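Von: Benedikt Voß
An: Liste Greifen und Falten
Datum: 10. August 2026
Betreff: Re: Entwurf Hausregeln, Abschnitt Arbeitsfläche

Moin zusammen,

Stamer schrieb:
> Ich halte Punkt 2 für überzogen. Wer vor jedem Durchlauf den Untergrund
> protokolliert, kommt vor lauter Protokoll nicht mehr zum Falten. Bei uns
> in Zullesham steht »Tisch, dunkel« im Kopf der Datei, das hat bisher
> gereicht. Und die Kabel sieht man ja.

»Tisch, dunkel« ist schön knapp, das gebe ich zu. Ich habe im April rund 40 Aufzeichnungen aus Zullesham durchgesehen, und der dunkle Tisch war in 26 davon ein anderer dunkler Tisch. Für die Auswertung ist das etwa so hilfreich wie »Wetter, vorhanden«.

Mein Vorschlag für Punkt 2, neue Fassung:

> Der Untergrund wird mit Farbe, Glanz und Muster angegeben. Glänzende
> Flächen sind zulässig, Spiegelungen werden vermerkt. Vermerkt wird
> einmal pro Aufbau und erneut nach jeder Änderung.

Einmal pro Aufbau, Stamer. Das schafft man vor dem ersten Kaffee.

Zu den Kabeln: Ja, man sieht sie. Man sieht auch, dass sie in weiten Bögen neben den Armen hängen, und ich hätte gern eine Regel, wie weit so ein Bogen sein darf. Daly wollte dazu aus Zulthorpe etwas liefern. Daly will das schon länger.

Damit wir über dasselbe reden, blaues Tuch auf glänzendem Grund, einmal nah und einmal mit beiden Armen:

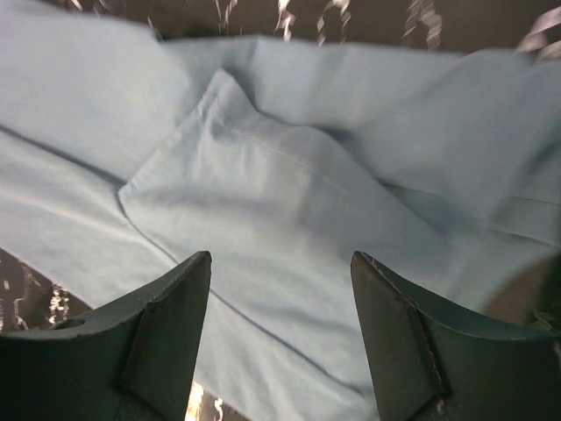
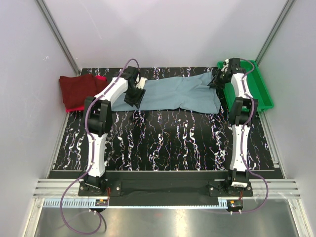
Offen ist noch Punkt 5, Ablage der übrigen Textilien. Im Entwurf steht, Stapel seien »außerhalb des Arbeitsraums« zu lagern, ohne dass irgendwo stünde, wo der Arbeitsraum aufhört. Ich würde schreiben: außerhalb der Reichweite, oder mit im Protokoll. Dasselbe gilt für Behälter, auch für leere. Wer einen besseren Satz hat, bitte als Text in die Mail und keine Anhänge mit Änderungsverfolgung, ich habe vom letzten Mal noch welche.

Die alte Fassung liegt weiter unter Vorgang 3091. Bitte nicht dort hineinschreiben – die liest außer mir vermutlich nur noch Daly, und der antwortet ja nicht.

Gruß
Benedikt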